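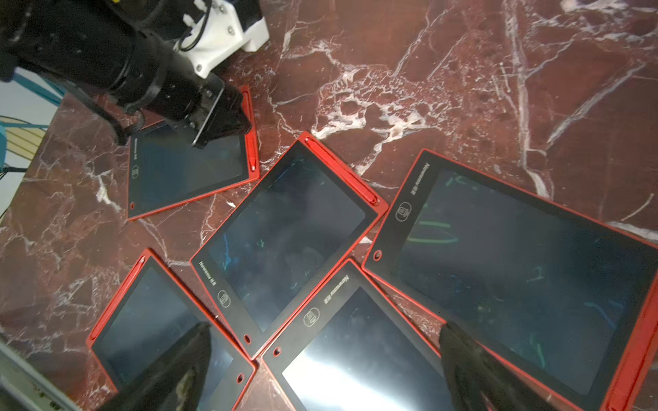 Fig. 1. LCD writing tablets with red frames on the marble table.

Project Hulleo, report, September 5, 2020

We wanted to know if writing tablets could replace scratch paper in math practice, and we had so much fun finding out! Our class got through 1,640 sheets in August. With the tablets we tried 16 practice sets, and 7 of them needed no paper at all. Long division was the hard part (the screen fills up fast!). Next we want to try geometry drawings.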